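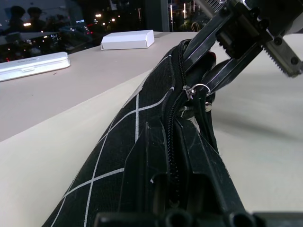
Frequently Asked Questions: Pouches, Zippers and Desk Clutter

Margarida Morais answers the mail for the Ovis small goods shop. Last updated 2/27/22.

What fits in the Ovis pouch?
Pens, markers, a folded cable, the receipt you swore you threw out. It does not fit a hardback. We have had letters on this.

My zipper sticks halfway. Is it broken?
Probably not. Look for a thread or a scrap of lining caught in the teeth, hold the fabric flat on both sides of the slider, and back it up before you try going forward again. Rubbing a pencil tip along the teeth helps. Yanking is how most of our repair business begins.

Can I wash it?
By hand, cool water, zipper closed. Empty it first. A customer on Pirnden Street left a red marker inside and now owns a pink bathroom towel.

Should markers be stored cap up or cap down?
Flat, if you can manage it. Inside the pouch they end up flat anyway, so congratulations, you were already doing it right.

How do I clear a table that has become a storage unit?
Pick one end. Put the loose stuff in a row along the back, then bring things to the middle as you decide about them. Everything that writes goes in the pouch. Hardware goes in a jar. Whatever is left on its own at the end goes in the drawer with its 611 relatives. 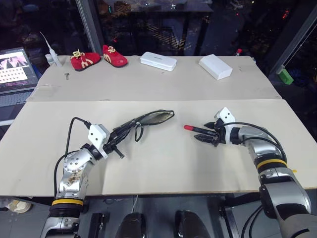 Red-capped marker in the middle, undecided items at the back.

Do you sell refills for the Tronar marker?
We did until September. There are 3 left in the shop and I am using one of them.

What is the difference between style 657 and style 8?
Style 657 has a lining. Style 8 has a lower price and a more relaxed attitude toward ink.

Do you take returns?
Yes, within the season, with the pouch empty. We have mailed back house keys twice, both times to the Okonkwo household, and we'd like to stop.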